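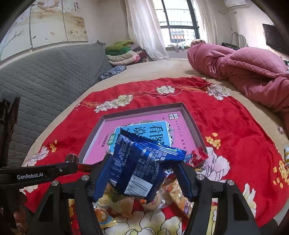 Gripper 2, blue snack packet held by the sides, printed back and barcode outward. Ridged pads on both fingers.

5th July - gripper 2, pads and pivots

Pulled gripper 2 for service. The counter read 3,543 closes since the last pad change in November. Gripper 1 is not due yet and I left it alone.

Complaint on the sheet was "slips on shiny stuff." Checked the pads first. Left one fine. Right one was glazed along the lower ridges and had a film on it that came off gray on the cloth. Wiped both with alcohol, let them dry, tried again, still slipping on foil. Swapped the right pad for a new one from the Pralum bag. The old one is in the scrap tin if anyone wants to look at it.

Pivots: the two screws on the right side were loose, upper one worse. You could feel the finger rock if you pushed the tip sideways. Took all four out one at a time, cleaned the threads, put a small drop of the blue threadlocker on each and ran them back in until the play was gone and the linkage still fell open under its own weight. Don't go tighter than that. Last time I did, the trigger got stiff and Chauke sent it back.

Opening at full travel measured 103 mm, same as on the card. Closed, the pads meet at the tips first with a hair of gap at the base. Left as is.

Grip check with the new pad: 25 lifts on foil packets, 25 on clear wrap. Two drops, both clear wrap, both when I came in at an angle and only caught the crimped edge. No drops on foil. I'd call the clear wrap result my fault but will repeat it with someone else holding the tool.

Small screw next to the lettering on the arm was snug. Didn't touch it.

To do:

- order pads, only one pair left (Pralum, not the Cillora ones - those are too soft and tear at the ridges)
- check pivots again after 50 closes, then at the end of the week
- write the new pad change on the card, I keep forgetting the card
- ask Bastance if they still have the short driver, ours is chewed up

Threadlocker went on at ten past four. Leave the gripper on the shelf until tomorrow morning.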